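투명한 병에 담은 차, 11월부터 동네 가게에서 만나실 수 있어요

포키아(Fokia), 병입 차 '수바무라(Suvamura)' 첫 생산분 1,000병 출시
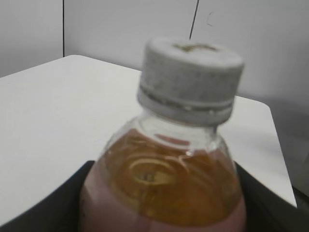 투명 병에 회색 뚜껑, 호박색 차. 라벨은 옅은 분홍빛이 도는 연보라색.

안녕하세요, 포키아에서 차를 만들고 글도 쓰는 오리시아 코발(Orysia Koval)입니다. 보도자료는 원래 점잖게 써야 한다는데, 저는 그런 글을 쓰다 보면 꼭 세 줄쯤에서 졸기 시작하거든요. 그래서 이번에도 제 말투 그대로 씁니다. 기사로 옮기실 분들은 편하게 고쳐 쓰셔도 됩니다(숫자만 그대로 둬 주세요!).

소식부터 전할게요. 포키아가 11월에 병에 담은 차 '수바무라'를 내놓습니다. 첫 생산분은 1,000병이고, 그중 436병은 예약하신 분들께 먼저 나갑니다. 나머지는 저희 매장과 거래하는 동네 가게 50곳에 나눠 들어가요. 가게마다 들어가는 수량이 조금씩 달라서, 멀리서 오실 분은 꼭 전화로 확인하고 오시면 좋겠습니다.

수바무라는 볶은 찻잎을 우려서 만든 차예요. 설탕은 넣지 않았고 향료도 넣지 않았습니다. 첫맛은 구수한데 삼키고 나면 단맛이 살짝 올라와요. 저는 군고구마 껍질 맛이라고 우기는 중이고, 같이 일하는 티모피 오스탑추크(Tymofii Ostapchuk)는 말린 살구 맛이라고 합니다. 이 문제로 둘이 여름 내내 다퉜는데 아직도 결론이 없네요. 드셔 보시고 어느 쪽인지 알려 주세요.

색 이야기를 좀 길게 하고 싶어요. 제가 이 차에서 제일 좋아하는 게 색이거든요. 병을 고를 때 처음에는 갈색 유리병이 유력했습니다. 묵직하고 근사하긴 한데, 차를 담아 놓으니까 안에 뭐가 들었는지 도통 모르겠더라고요. 간장인지 차인지 식초인지! 그래서 투명한 플라스틱 병으로 바꿨습니다. 투명 병에 담으니 어깨 부분에서부터 호박색이 그대로 보여요. 빛이 드는 자리에서는 금빛이 도는 갈색이고요. 시음 자리에서도 맛을 보기 전에 색이 예쁘다는 말씀부터 하시는 분들이 많았습니다.

라벨 색은 정말 오래 고민했어요. 초록은 어디서 많이 본 것 같고, 검정은 너무 무겁고, 흰색은 허전하고. 결국 고른 것이 옅은 분홍빛이 감도는 연보라색입니다. 시제품 라벨을 처음 감아 본 날 저녁에 티모피가 "이건 가을 해 질 때 색인데"라고 했고, 저는 그 말을 듣자마자 인쇄소에 전화를 걸었어요. 호박색 차 옆에 두면 서로 참 잘 어울립니다. 병 아래쪽을 감싸게 해서 위쪽으로는 차가 훤히 보이게 했고요.

뚜껑은 옅은 회색 돌림 뚜껑입니다. 원래는 라벨과 같은 색으로 맞추려고 했는데 막상 맞춰 보니 병이 온통 연보라색이라 정작 차가 묻히는 느낌이었어요. 회색으로 바꾸니 훨씬 차분해졌습니다. 뚜껑 밑에는 개봉 여부를 확인할 수 있는 고리가 있어요. 받으시면 이 고리가 뚜껑에 붙어 있는지 먼저 봐 주시고, 떨어져 있으면 드시지 말고 저희에게 연락 주세요. 새 병으로 바꿔 드립니다.

만드는 곳 이야기도 해야겠네요. 수바무라는 아스트덴(Astden)에 있는 저희 작업장에서 우려서 병에 담습니다. 찻잎을 볶는 일은 셰브추크(Shevchuk) 공방에서 맡아 주셨어요. 이 공방 없이는 지금 맛이 안 나왔을 거예요. 저희가 "조금만 더 진하게요" 했다가 다음 날 "어제가 나았어요" 하기를 몇 번이나 반복했는데도 끝까지 받아 주셨습니다. 이 자리를 빌려 고맙다는 말씀을 드려요. 그리고 죄송합니다.

우리는 과정도 꽤 손이 갑니다. 뜨거운 물에 한 번에 확 우리면 금방 끝나긴 하는데 뒷맛이 떫어요. 그래서 두 번에 나눠 우립니다. 처음에는 뜨거운 물로 짧게, 다음에는 물 온도를 낮춰서 느긋하게요. 이 둘을 섞은 다음 걸러서 병에 담습니다. 티모피는 두 번째로 우린 차만 따로 팔자고도 했는데, 맛을 보니 순하긴 해도 좀 심심했어요. 언젠가 다시 꺼낼 이야기일 것 같기는 합니다.

맛있게 드시는 법을 많이들 물어보셔서 적어 둡니다. 저는 냉장고에서 막 꺼내 그대로 마시는 걸 제일 좋아해요. 얼음은 넣어도 되지만 녹으면서 싱거워지니 큰 얼음으로 하나만 넣어 보세요. 데워 드실 때는 꼭 컵이나 냄비에 옮겨서 데워 주세요. 병째로 전자레인지에 넣거나 끓는 물에 담그시면 안 됩니다! 음식하고는 기름진 전이나 군만두가 잘 맞고, 단것 중에서는 팥이 들어간 과자가 좋았어요. 생크림 케이크는, 음, 저는 별로였는데 티모피는 두 조각을 먹더군요.

바닥에 찻잎 가루가 조금 가라앉을 수 있습니다. 곱게 걸러도 남는 것이 있어요. 마시기 전에 병을 천천히 한두 번 뒤집어 주시면 됩니다. 세게 흔들면 거품이 나서 열 때 넘칠 수 있어요(제 흰 셔츠가 그렇게 한 벌 갔습니다). 뚜껑을 연 뒤에는 냉장고에 넣고 이틀 안에 드세요. 따기 전에도 볕이 드는 창가는 피해 주시고요. 예쁘다고 창가에 세워 두고 싶으신 마음은 저도 너무 잘 알지만, 오래 두면 향이 빠집니다. 다 마시고 물로 헹군 빈 병이라면 얼마든지 괜찮아요.

버리실 때는 라벨을 떼고 뚜껑을 분리해 주세요. 라벨 접착제는 약한 것으로 골랐습니다. 손톱으로 끝을 살짝 들어 당기면 떨어지는데, 혹시 잘 안 떼지는 병이 있으면 알려 주세요. 다음 인쇄 때 접착제를 다시 손보려고 합니다.

예약하신 분들께는 11월 첫 주부터 순서대로 보내 드립니다. 발송하는 날 오전에 문자를 드릴 거예요. 직접 찾으러 오시는 분들은 오전 10시부터 오후 6시 사이에 아스트덴 매장으로 오시면 되고, 예약할 때 쓰신 이름만 말씀해 주시면 됩니다. 장바구니를 꼭 챙겨 오세요. 여러 병을 담으면 생각보다 무겁습니다.

매장에서는 출시하는 주 내내 오후 2시부터 시음을 합니다. 차갑게 한 것과 따뜻하게 한 것을 둘 다 준비할게요. 군고구마파와 살구파로 나눠서 스티커를 붙이는 판도 벽에 걸어 둘 예정이니 오셔서 한 장씩 붙여 주세요. 저는 물론 군고구마 쪽에 이미 한 장 붙여 놨습니다.

티모피도 한마디 하고 싶다고 해서 그대로 옮깁니다. "집에서 물 대신 마시던 차를 병에 담고 싶었습니다. 식탁에 올려놓고 밥 먹으면서 편하게 드시면 좋겠어요. 그리고 말린 살구 맛이 맞습니다."

2차 생산은 첫 생산분이 나가는 속도를 보고 정하려고 해요. 찻잎은 넉넉하게 받아 뒀는데 저희 손이 모자랍니다. 거래를 원하시는 가게는 매장으로 연락 주시면 견본을 보내 드릴 수 있습니다. 취재하실 분께도 마찬가지로 견본과 제품 사진을 드려요. 작업장에 오시는 것도 환영이지만 차를 우리는 오전에는 제가 전화를 못 받을 때가 많으니 오후에 걸어 주세요.

문의: 포키아 아스트덴 매장, 오리시아 코발
제품명: 수바무라(Suvamura), 볶은 찻잎을 우린 무가당 차
첫 생산량: 1,000병(예약분 436병 포함)
판매처: 포키아 아스트덴 매장 및 거래 가게 50곳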